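Brick Table Gallery: Green Plate, Loose Parts, Small Stacks

Skakodmont workshop notes, page 2

This page covers the brick table as it is currently laid out. The table is white and stands on a gray floor. On it is a flat slab, sand-like in color and texture, which we call the Tufa. The Tufa carries a lime-green LEGO baseplate on its front half and the unsorted parts on its back half. Earlier pages dealt with shelving and drawer labels and are not repeated.

The layout has two zones and no containers. Parts stay in a loose pile at the back. Building is done on the plate at the front. The border between the two is the rear edge of the baseplate, and a part that crosses it is either in use or in the wrong place.

Small stacks are built toward the left of the plate. This keeps the right side open for a second stack or for laying parts out flat before they are joined.
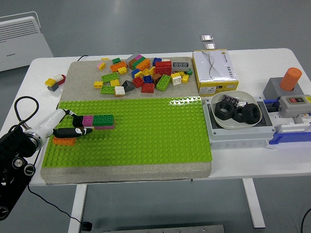

Stack colors follow no plan. Pink and green are used together often because the contrast makes the seam between bricks easy to find. A seam that is hard to see is hard to check, and two dark bricks side by side can look closed when there is still a gap between them.

Orange is used as a marker color. One orange brick set on the studs gives a fixed reference for counting rows. Count from the marker to the stack, write down the number, and the position can be repeated after the plate has been cleared. The marker should be pressed down fully. A marker that rests on top of the studs can shift by one row and the count is then worthless.

Notes on the pile:

Colors are mixed. Sorting by color was tried in October and dropped. It looks tidy, but shape is what slows a search, and a small green part in a heap of other green parts takes longer to find than the same part in a mixed heap.

Small yellow bricks drift to the ends of the pile. They are light and get pushed along whenever a larger brick is pulled out. Check both ends first when one is missing.

Flat plates go toward the front of the pile. Under a layer of bricks they are easily missed, and a green one that slides onto the baseplate is close enough in color to be overlooked.

Sloped bricks are left in the pile with everything else. They have too few studs to be useful in the lower layers of a stack and are normally picked last.

Bricks that are already joined are left joined until needed. The cluster at the back of the pile, in gray, pink, green and orange, falls under this rule. Pulling it apart in advance only adds loose parts to a space that is already full.

The next entry has the same setup. Compare the position of the orange brick with the stack beside it if you are following the row-count method above.

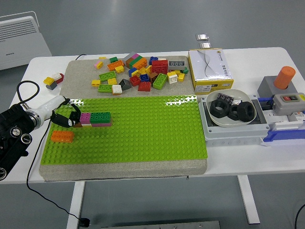

Thin layers under a stack need some care. A thin part flexes when it is pulled up from the plate, and the bond between it and the bricks above is often weaker than its bond to the studs below. The result is a stack that comes away and leaves its bottom layer behind. Lift straight up from both ends. If the layer stays on the plate, use the edge of a separator and start at a corner.

For joining, set the lower part first and press the upper part down evenly. Pressing at one end closes that end and opens the other. A long brick next to a short one should be pressed at the middle of the long one, then at the joint.

Glare is a known problem with the glossy plate. Highlights on the studs make it difficult to tell an occupied row from an empty one when seen at a low angle. We have tried moving the table and it moved the highlights along with it. For row counts, stand over the plate and look down.

Parts reference:

The drawer cards for this table use the Prilla system, with one card per shape and no card for color. The full card set is filed under number 2072. Cards for flat plates are kept in a separate sleeve marked Tover, as they were written later and use a different height unit.

A stack record needs the following: marker position, row count, colors from left to right, and thin layers listed last. Write "green" for all greens unless two shades occur in the same stack. Anything more detailed has proved to be more writing than it is worth.

Clearing the table: return finished stacks to the back of the slab, remove the marker, and run a flat hand across the studs to find leftover plates. The pile is not leveled or rearranged. Page 3 will cover the drawers under the window.

Page last changed 23 August 2021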